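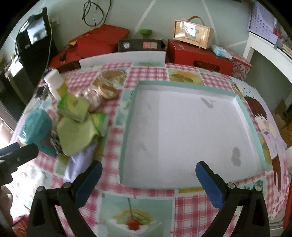

Orkance opens home-task collection site in Brornthorpe

March 25, 2021

Orkance has opened a site in Brornthorpe where people record household jobs that robots will later be trained to do. The company said on its website that the first 300 hours of recordings will cover sorting, packing and putting away small items.

The work is done with hand-held grippers. A person holds the tool, closes its two fingers on an object and moves it where it needs to go, while a camera on the tool records the view. No robot arm is needed for this stage. The recordings are matched with the tool's position and the opening of the fingers, and an arm fitted with the same kind of fingers can then be trained on them.

"You do the job the way you would do it at home, except that you have two fingers on each side instead of five," said Carmela Montoya, who runs the site. "Most people slow down a lot on the first day. By the end of the week they have stopped thinking about it."

One of the tasks now being recorded is moving mixed items from a heap on a table to a shallow tray. The heap can include boxes, bottles, clips and pieces of cloth. Cloth is the hard part, according to Gonzalo Sepúlveda, who writes the task sheets. It folds under the fingers, hides what is below it and seldom lies the same way twice. The sheets tell people to pick from the top and to set an item down again if it starts to slip.

Failed grabs are kept if the person recovers and finishes the task. A recording is thrown out if the tracking is lost or if a hand is used to move an object. Sepúlveda said the company had been stricter at first and had dropped every recording with a mistake in it. The arms trained on that set did well until something went wrong, and then stopped.

The site has three rooms, each set up with ordinary furniture and household goods. Tablecloths are changed often, and patterned ones are used as well as plain ones. Bo-ram Song, an engineer with the company, said earlier training sets had been made almost entirely on white tables and that the results were poor in real kitchens.

"A printed cherry on a cloth looks a lot like a cherry," Song said. "The arm would go down and close on the table. We need plenty of recordings where a person ignores the print and picks up the thing."

Remote control is also used, though less. In that method an operator moves a pair of handles and an arm in another room follows. It gives data from the arm itself, but it is slower, and Orkance plans to keep it for checking trained arms and for tasks that need a steady push, such as closing a stiff drawer.

The site employs people on half-day shifts. Carmela Iglesias, who joined after working in a packing hall, said the tools were lighter than she had expected but that her wrists were tired after folding tasks. Shifts now switch between folding and sorting, with a break after each block of 100 recordings.

Orkance said faces are blurred before recordings leave the building and that sound is not kept. People who work at the site can ask for their recordings to be removed.

The company is working with Segura, which makes kitchen fittings, on a second set of tasks involving drawers and cupboards. That work is due to start in June. Orkance has not said when a trained arm will be offered for sale, or at what price.

Applications for the next group of shifts are open and can be made at the front desk. No experience with robots is required.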